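Subject: Re: Care of portable cooktops and children's drinking bottles in the family units
From: Merle Maihi, Household Standards Office
To: Residences list
Date: 2019-03-14
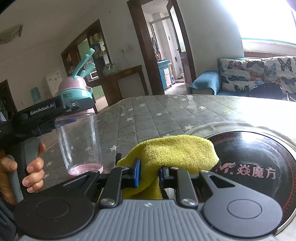
Colleagues, the Household Standards Office has completed its review of the comments received on the draft cleaning guidance for the family units, and I write to set out the position that will apply from the next changeover. Most comments concerned the two items that staff find hardest to place in the existing checklist: the portable induction cooktop, which belongs to the kitchen inventory but is seldom kept in the kitchen, and the child's drinking bottle, which belongs to no inventory at all. The checklist assumes a sink and a counter. In practice the work is often carried on in the living area, with a round black cooktop and a yellow microfiber cloth set out over a quilted mattress, and the guidance has been rewritten with that in mind. A clear bottle with a thin pink residue at the bottom, of the sort that has a domed lid and straw parts shaped like bunny ears, is to be treated as unwashed and sent through the full procedure below.

Senan Mulligan wrote to this list:

> The draft says that cooktops are to be "wiped down with an
> appropriate cloth." We have three kinds of cloth on the Odach
> landing and the new staff do not know which is meant. Could the
> Office please name one?
>
> Second, the bottles. Families leave them behind at changeover, and
> the draft says only that they should be "rinsed and returned."
> Rinsing does nothing for the straw. I would also like to know
> whether we may take the lids apart, as I was told last October
> that we may not.
>
> Third, is a cooktop permitted on a bed or a mattress at any time?
> I ask because the Ó Dubhghaill units have very little counter
> space and the question comes up at every changeover.
>
> Senan Mulligan
> Odach House

I will take these points in order.

Cloths. The cloth for glass cooktops is the yellow microfiber cloth, used damp, followed by a second one used dry. Blue cloths remain reserved for bathrooms and white cloths for windows. Scouring pads and powdered cleansers are not to be used on any glass surface, including those with printed rings or decoration. Cooktops must be unplugged and fully cool before cleaning begins. Spills that have hardened may be softened by laying the damp cloth over them for 2 minutes. No liquid is to be poured or sprayed directly onto the unit. A fresh supply of 400 cloths has been ordered from Skollero and will be divided among the houses by Philomena Ó Riain, to whom requests should be addressed.

Bottles. Lids may be taken apart. The instruction given in October applied to one model with a sealed valve, and that model has been withdrawn from the loan cupboard. Staff should separate the lid, the collar and any straw parts that come away without force, wash all pieces in hot water with dish soap, and pass the narrow brush through the straw from both ends. Residue at the bottom of the bottle should be loosened with the bottle brush before rinsing. Pieces are to be dried apart on the rack – never reassembled damp – and the bottle then labeled with the unit number and held at the front desk for 60 days. Any bottle that still shows color or odor after a second washing should be set aside for Jarlath Nic Giolla, who will contact the family.

Cooktops and mattresses. A cooktop may not be plugged in, heated or used on a bed, mattress, sofa or any other upholstered surface. Cleaning or packing a cold, unplugged unit on a mattress is permitted where counter space does not allow otherwise, provided that a clean towel is laid beneath it. Quilted covers mark easily, and the cost of replacing one is $120, charged to the house budget.

Malachy Keogh has asked whether the same rules extend to the Stellano building. They do, with the exception of the label requirement, as Stellano keeps its own register of items left behind.

Revised checklists will be placed in each supply closet. Earlier copies should be removed and discarded. Comments on the wording may be sent to this list or to me directly.

Merle Maihi
Household Standards Office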